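Packing and Floor Meeting, Langlois building, July
Present: Gladys Castaño (chair), Édgar Henao, Sheyla Chávez, Melquiades Zavala (minutes)
Apologies: Maritza Carhuamaca

1. Last minutes. Accepted, though Sheyla said "labels in hand" was generous. The labels have not been ordered.

2. Wire bundles. Édgar reported 1240 bundles packed for Bosunham, with 259 sent back as tangled. He blames the courier. Gladys asked how a courier ties a knot inside a closed box. Édgar said he would look into it. He said the same last month.

3. Divided boxes. We are still reusing old cardboard boxes with partitions. Sheyla does not believe this saves anything once the edges go ragged and the wires start climbing over the side. Édgar put the saving at $433. Gladys asked to see the working. There was no working.

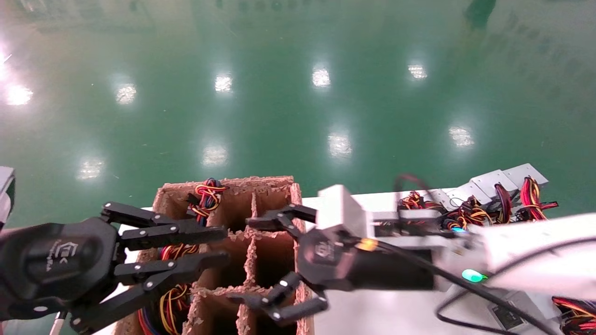 Vitex has offered plastic trays with fixed dividers and claims they will end tangling altogether. The chair doubted that a tray can do what three sets of instructions could not. Agreed to try 2 trays and pay for neither until the returns come down.

4. Green floor. Pluko wants to recoat it. Melquiades asked why, given that it already shines enough to bother people under the ceiling lights. Pluko's quote calls the new finish "calmer." Sheyla asked for that in writing, with a price next to it. Deferred.

5. Actions.
Édgar: working for the $433, and the return slips.
Sheyla: trays from Vitex.
Maritza: labels, in her absence.

Closed at 4:40 p.m.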